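Notebook, April. Energy balance model, ocean heat uptake

Friday, 3 p.m. Picking up where the last entry stopped. The two-box version is running again after I changed the mixed-layer heat capacity to be read from the parameter file. It had been hard-coded in two places with different values, which explains the drift Halima Makori saw in the control run. With the single value the control stays flat over 900 model years and the top-of-atmosphere imbalance averages to zero within rounding.

Forcing: I am still using the Borkuvby series for aerosols and the plain logarithmic expression for CO2. Ashraful Roy wants the volcanic term scaled down before 1900 on the grounds that the early eruptions are badly constrained. I don't object, but it should be a switch in the config and off by default. The Pintér scheme for efficacy is in the code and not yet tested. Leave it off.

Sensitivity fits. Fitting surface temperature alone gives a long tail on the high side, as expected. Adding ocean heat content trims the tail, but how much depends almost entirely on the error assumed for the early part of the record. If I treat annual errors as independent the posterior is far too narrow. With a simple AR(1) error and the lag-one coefficient left free, the upper bound moves back out and the median hardly changes. I believe the second version.
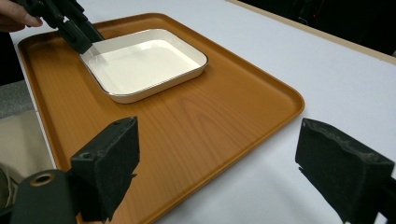 p. 18

Prior. Reran with a prior uniform in feedback instead of uniform in sensitivity. The median drops a little and the upper tail drops a lot. Same arithmetic as everyone else has found, but it needs to be in the write-up with both curves on one plot, same axes. Do not report a single range without saying which prior it came from.

Deep ocean coefficient is poorly determined in all of these. It trades off against the mixed-layer depth — see the ridge in the joint plot. Tried fixing the depth and fitting the coefficient only; the chain converges in about a third of the steps and the ridge is gone, obviously, but so is any claim to have estimated it. Kept both free.

Ran Drornus for comparison, default settings. Its transient response is lower than ours for the same equilibrium value. Part of that is the land fraction, which we don't have. The rest I can't account for yet. Check whether it applies the forcing at the start or the middle of the year; a half-year offset would show up most after eruptions, and that is where the residuals are largest.

To do:
Volcanic switch (Ashraful).
Rerun the AR(1) fit with 3 chains from scattered starting points. The present result comes from one.
Ask Halima which version of the heat content file she used. Mine has no header.
Move output to Skundutano before the scratch disk is wiped.

Runs 1 and 2 in the old directory used the wrong heat capacity. Don't plot them.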